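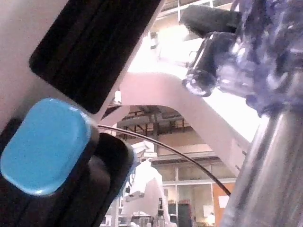 La pinza, vista desde la muñeca del robot. Al fondo, los ventanales de la nave y otro brazo blanco.

Enseñar con las manos
26 de julio de 2025

Kevser Kurtuluş agarra el brazo por encima de la muñeca y lo lleva despacio hacia la mesa. Los motores apenas oponen resistencia. Lo baja, cierra la pinza, levanta y vuelve al punto de partida. Después repite el movimiento entrando un poco más por la izquierda.

En Indisora, una empresa pequeña de Prernholm, esto se hace casi todo el día. Desde marzo han guardado 276 demostraciones: 138 guiando el brazo con las manos y otras tantas a distancia, con un mando que maneja Eun-ji Yook desde su silla. «Con el mando voy más lenta, pero no empujo el brazo sin querer», explica. Kurtuluş prefiere el contacto directo, sobre todo con objetos que ceden al apretarlos.

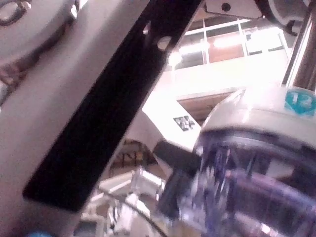 Un vaso de plástico transparente con tapa blanca y la etiqueta número 12, junto a la pinza.

Los vasos dan trabajo. Si la pinza aprieta de más, la pared se hunde; si aprieta de menos, el vaso gira y la tapa queda torcida. Al guiar el brazo, Kurtuluş lo nota en la mano. Yook depende de la imagen de la muñeca, y el plástico transparente se distingue mal cuando entra mucha luz por las ventanas. Por eso graba parte de sus sesiones a última hora.

No todo lo grabado se aprovecha. Las dos revisan cada secuencia y descartan las que tienen titubeos largos o choques. Han quedado 217. El programa de aprendizaje, al que llaman Flurau, se entrena con ellas durante la noche.

La próxima tanda será de 100 demostraciones, todas con mando. Yook ya ha pedido una silla mejor.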